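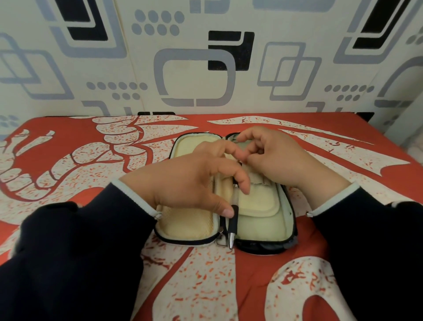 Every fall I promise myself I'll keep a decent pencil case, and by March it's a jumble with ink on everything. So I'm starting over with a new one, the kind that zips all the way around and opens flat like a book. I love it already, but I can't settle on where things go. The lining is padded and very pale, a sort of cream, with a flap pocket in the middle of one half, and I've been laying a pen down along the spine because it seems to want to sit there. Will the case still close nicely that way, or am I asking for a bent zipper? I carry up to 3 pens, a short ruler and an eraser, so I'm not exactly overloading the thing!

Posted by Pritora, 30th October

Canance
I'd keep the spine clear. A pen in the fold pushes back every time you zip, and sooner or later the teeth start to go. If yours has elastic loops at the top of the flap, use those for the pens you reach for most. Lift the edge of the flap with one hand and slide the pen in with the other – it's much easier than poking at it one-handed.
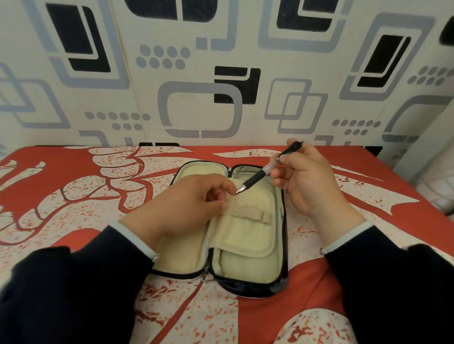

Teixeira
Loops are fine for slim pens, but the fat ones with rubber grips can stretch the elastic after a while, so I only ever put mine in clip end first and leave a loop free in between. Ruler goes behind the flap, eraser in the other half. And do click your pens shut before you put them away, cream lining shows everything (ask me how I know).

Ovia
just get a jar for your desk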